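Workshop Tips: Getting a Simulated Gripper to Behave

Posted 4 Feb 2020

I promised a few of you who wrote in after the drawer-slide page that I would put my notes on grasp tuning in one place, so pour yourself something warm and settle in. These are the habits I've picked up at a desk in the corner of my workshop, running a pick-and-place planner against simulated rooms before anything with a motor gets switched on. Some of them will seem obvious, and I can only tell you that I learned most of the obvious ones twice.

Start with a dull room. I know how tempting it is to fill the place with furniture and nice lamps (I once spent a whole weekend on a bookcase!), but a floor and a couple of plain surfaces are plenty while you're still sorting out whether the fingers close when you tell them to. Save the pretty version under another name and come back to it later.

Check your units before you check your code. My planner, Disia, thinks in meters, and the old part library I keep under Gillasard was drawn in millimeters. I have a little script that loads each part, reads its longest side and complains if the answer is silly. It took me an evening to write and I run it every single time, the way my mother used to rattle the back door before bed.

Give small parts a simpler collision shape than the one you look at. A thin border or a shallow lip can look lovely on the screen and be a misery for the contact solver, which will find every little edge and buzz against it like a fly in a jar. Wrap the part in a plain box first. If the grasp holds with the box, bring the detail back a bit at a time and watch where the trouble starts.

Put a viewpoint high behind the hand, looking out between the fingers, and keep it there for every run. A wide view of the room is fine for checking the arm's path, but it hides the thing you care about most, which is where the part sits between the two pads.

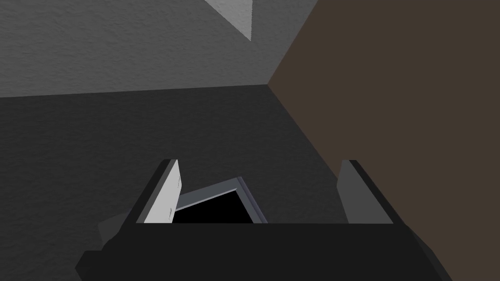

Tilt is the next thing to look after. My planner used to call a grasp good as soon as both finger contacts reported something, and I let that stand far too long. Now I save the part's angle relative to the palm when the fingers stop, and again after the lift, and compare the 2. If they differ by more than 3 degrees the run gets a flag and I go look at it over breakfast. A part that sits a little crooked may be perfectly fine to carry, mind you, but you want to know about it before you ask the software to set it down in a snug slot.

Look at centering too. If the part favors one finger, ask whether the fingers are closing on where the planner believes the part is, or on where it was a moment earlier. With me it's nearly always the pose estimate arriving late. I stamp every pose with the simulator's clock and throw out the stale ones, and that one change cleared up more bad grasps than all my fiddling with friction — and I had done a great deal of fiddling with friction.

Leave friction alone until last, then. It's like salt. You can rescue a poor grasp by turning it up and up, and then the real pads come along and won't do what you promised they would.

Fix your random seed while you're hunting a bug and write the number down. Mine was 1797 for most of the winter, for no reason except that it was on a scrap of paper by the keyboard. Once the bug is gone, let the seed wander again and run a big batch overnight. I do 600 runs, and I read the failures before I let myself look at the success rate.

Keep corners out of your first tests and put them in your second ones. When a wall is close by, the planner has fewer ways to bring the hand in, and it will sometimes pick a wrist angle you'd never have thought of. Set your clearance around the whole hand, wrist included. I had mine set around the fingers only, and Skjelbred (that's my path checker) was happily passing moves that put the housing through the skirting.

Name your log files so you can read them half asleep: part first, then seed, then whatever you changed. "Test final new 2" is no help to anyone by May.

I'm moving my settings files over to Prurnance bit by bit, and I'll do a separate page on that when the gripper profiles are tidy enough to share. If you have a better way of spotting stale poses, do write in, I'd love to try it.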